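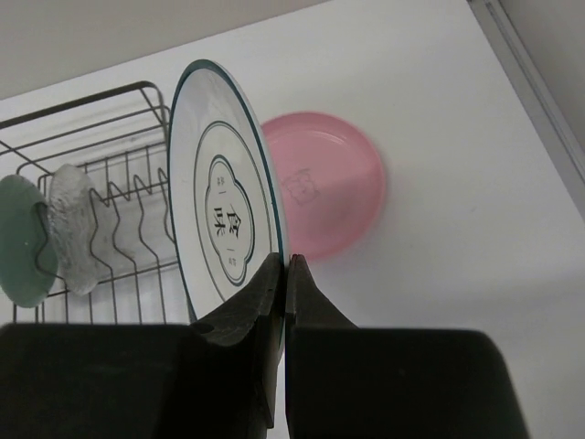
White plate with a teal rim and the characters 食味 in the middle.

Fanstead sling mount for air rifles — a sceptical review

I have owned three clamp-on sling mounts and sold all of them, so I came to the Fanstead with low hopes. It fixes to the cylinder of a pre-charged air rifle without drilling the stock, and the makers say it will not slip. They all say that.

Mine came from Ristport in February, in a plain bag with two hex keys and a sheet of instructions so small I had to borrow my wife's reading glasses. The clamp is in two halves with a rubber liner between metal and cylinder. The liner on mine was cut slightly short and left a gap at the join. Azlan Krishnan at our club has the same mount and his fits properly, so perhaps I was unlucky, but at this price I don't expect to be trimming rubber at the kitchen table.
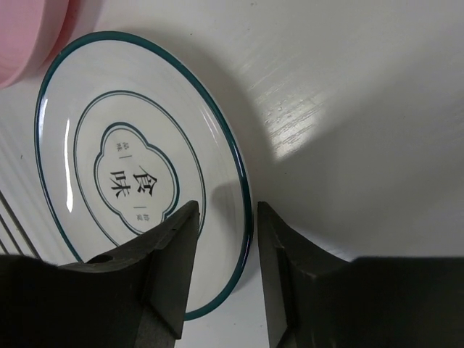 Once fitted it does hold better than I thought it would. I carried the rifle over the rough ground at Diltimgate for most of the winter's end, over 20 trips, and the clamp crept round the cylinder only once. That was after I had backed off the front screw to move it forward, and I may not have done it up tight enough. The swivel stud is another matter. It squeaks. A drop of oil cures it for an outing and then the noise is back, which is no use at all if you are trying to walk up on rabbits.

I also don't believe the claim that it has no effect on where the rifle shoots. With the mount well back I saw no change at 30 yards. With it forward, and the sling pulled tight round my arm, my groups dropped low and opened up. Maarten Vermeulen tried it and blamed my elbow. He may have a point, but they closed up again when I took the sling off.

The finish has worn through on both corners. The Gezer mount I had before was uglier and heavier, and kept its black for years.

Would I buy it again? Probably not at full price. If you find one second-hand, check the liner meets all the way round and look hard at the threads. I am keeping mine for now, set well back, with a different stud in it.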